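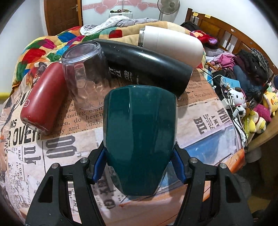 Slide 1. Mug held above a drinking glass and insulated bottles on a newspaper-print cloth.

Reusable Cups in Shared Workplaces: Speaker Notes
Prepared by Angeliki Vrettos, Office of Facilities Policy, Flalton

Slide 1. Opening

Good morning. On behalf of the Office of Facilities Policy, I thank the regional building managers for making time for this session. I also thank Tanveer Dhanial, whose department supplied the survey results used on slides 3 and 4.

The subject this morning is the change from disposable to reusable cups in our shared kitchens. The policy was adopted in April and applies to all sites except the Orozco warehouse, which has its own catering contract.

(Wait for latecomers. The handout is on the side table.)

Slide 2. Background

Before the policy, each site ordered its own paper cups. Orders were placed by floor, often by whoever noticed the cupboard was low, and were charged to general supplies. The cost did not appear as a separate line in any budget. When Yao-tsung Chiang reviewed the invoices for the Ileo building, he found that the site was buying almost 2,000 cups a week.

Waste was handled in the same scattered way. Paper cups with a plastic lining are not accepted by our recycling contractor, yet most were placed in the recycling bins. Several loads were refused, and the sites paid for a second collection.

Slide 3. What staff told us

The survey asked staff what they drink from at work and what would lead them to change. Of those who replied, 70 percent already owned a cup or bottle they could bring in. The most common reason for leaving it at home was the lack of a suitable place to wash it. The second was concern that it would be taken or misplaced.

Comments on price were few. A discount at the coffee counter was mentioned, but mainly by staff who already used their own cup.

(If asked: the full comments are held by Tanveer Dhanial and may be requested in writing.)

Slide 4. The pilot

The pilot was held in the Ileo and Ivent buildings and lasted 9 weeks. Paper cups were withdrawn from the kitchens and kept only at reception for visitors. Each kitchen received a shelf of shared mugs, a drying rack and a bottle brush.

Two problems were recorded. Mugs gathered in meeting rooms and did not come back, and the drying racks at Ivent were too shallow for tall bottles. The racks have been replaced. The meeting rooms remain an open matter, and I would welcome views from managers who have dealt with it.

Slide 5. Washing and storage

Please refer to page 2 of the handout. Shared mugs go through the dishwasher at the end of each day. Personal items remain the responsibility of their owners and may not be left in the sink overnight. Lids and seals should be washed separately from the bottle and dried before they are put back.

Insulated bottles should not be placed in the dishwasher unless the maker permits it – the notice above each machine now says so.

Slide 6. Next steps

Managers are asked to name a contact for each kitchen and to send the list to Styliani Mitsotakis-Vlachou. Remaining stocks of paper cups should go to reception and should not be reordered through general supplies.

Lindiwe Potgieter will visit each site to check shelf space and water points. Requests for additional racks can be raised with her during the visit.

(Questions. Close by the half hour; the room is booked after us.)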